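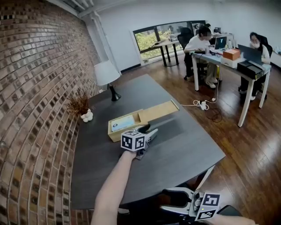
Tonantzin Quintero thinks I am being unfair to the Dalen glue and says so in the margin of the last page: one bad batch is no verdict, and did I check the pot for skin before brushing it out. Fair question. I did check. No skin. The joints still let go.

April 10, 2021

Hide glue against the bottled stuff, second round. Sliding-lid boxes, same pattern as before, rubbed corner joints, no pins.

What I'm supposed to be confirming is the claim on the Dalen sheet that their pearl glue, mixed as they say, is stronger than the wood in any long-grain joint. I have heard that said of every glue ever sold. I would like to see it once on end grain, where small boxes live and die.

Mixed 100 grams dry to the sheet's proportion of water, soaked overnight, warmed in the double pot. Color good, smell normal. Strings nicely between finger and thumb, for whatever that's worth. People put a lot of faith in the string test and I have never seen anybody write down what a bad string looks like.

Glued up 16 corners with the Dalen and the same with Maveo bottled, straight from the bottle, out of one board so there's no arguing about stock. Left them clamped under the bench. Broke them by hand over the dowel, then the stubborn ones with the lever.

Dalen: most broke clean along the glue line. A few took fibers with them. The two I'd sized first with thin glue held best, and those I had to use the lever on.

Maveo: mixed bag, more torn wood than I expected. It creeps, though. One of the boxes from March has opened a hair at the back corner with nothing in it but paper. I can get a thumbnail in there. Tonantzin calls that movement in the board. Possible. The board was from the rack by the door and that rack is a disgrace in wet weather. But the hide glue box cut from the same board hasn't moved, and it's sitting right next to it.

So I don't believe either label.

On the lids. The groove cutter from Stoltel is sold as needing no adjustment. It needs adjustment. Out of the package it ran a groove tight at one end, and the lid stuck two thirds of the way. Shimmed the fence with a strip of card, ran it again, and now the lid travels. Paste wax helps but I've stopped waxing before glue-up after the mess last time, when it got into the corners and I blamed the glue for a week. (Some of my earlier numbers are probably junk for this reason. I've crossed out the ones I know about.)

Lid in light wood, grain across the slide, will swell in the summer. Leave more room than looks right. The Plollier plan shows almost no clearance, and I suspect whoever drew it lives somewhere dry. I went 2 strokes of the plane past their line on each edge and would go further next time.

Lever readings: highest so far is 1464 on the scale, which has no units printed on it and which I do not trust past comparing one joint with the next. Same arm, same hook position, read at the snap. Please don't quote that number to anyone as if it meant something.

Things I haven't ruled out:
- clamps too tight on the Dalen set, starving the joint
- glue cooling before I closed up (I was slow on the last four)
- saw marks left on the end grain
- me wanting a result

Tonantzin wants the whole set repeated with warmed parts. I said all right, provided every end is sized this time on both glues, otherwise we're comparing habits. Her bet is on the Dalen. I'm not betting.

To do: move the stock off the door rack. New shim in brass for the Stoltel, the card is already going soft. Write the date on the glue jar lid, whoever mixes it. Ask Plollier what clearance they built theirs with, if they built one.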